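Can a machine fold my towels yet?

Posted in Home Tech, 3 replies

Glykeria Moschos
So my sister swears we're a year away from never folding laundry again, and I have a bet riding on this (dinner, her choice of place, and she picks expensive places). I do towels for a small swim school in Ormsby, twelve loads a week in the busy months, and I'd pay real money for something that takes a towel, folds it and drops it in a basket. Just that! Is anybody selling it, or is it all still two arms and one bunny towel? 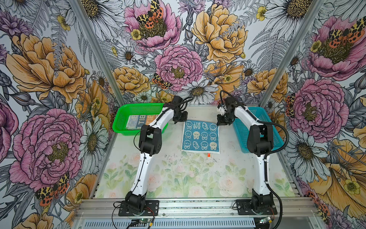

So-yul Ha says no, save your money. Flat and dry on a table is the easy part, and the trouble starts with the heap out of the dryer, where the machine has to find a corner first. The Markora folder costs $2292 and you still clip every towel on by hand, so all you've bought is a slow coworker.

poolmom_cevthorpe
get a teenager lol

Ormsby Pete
I'd split your question in two. Holding things is in decent shape. Stiff stuff with an edge, like a bin or a colander, gives two fingers something to pinch, and it stays the same shape once you've got it.
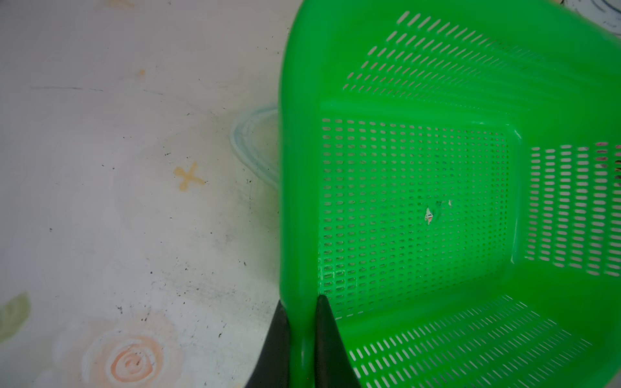 Cloth is the opposite, it changes shape every time you touch it, and a wet corner doesn't behave like a dry one. I ran a packing line for years and we automated the boxes long before anybody would even talk about the bags. A rep from Sernenness quoted us $1621 a month for a bag picker and we said no thanks, and I'd still say no for your towels. Ask for a trial with your own laundry, straight from the dryer, and stand there with a timer. For the bet, I think you're fine for this year. After that I'd stop betting.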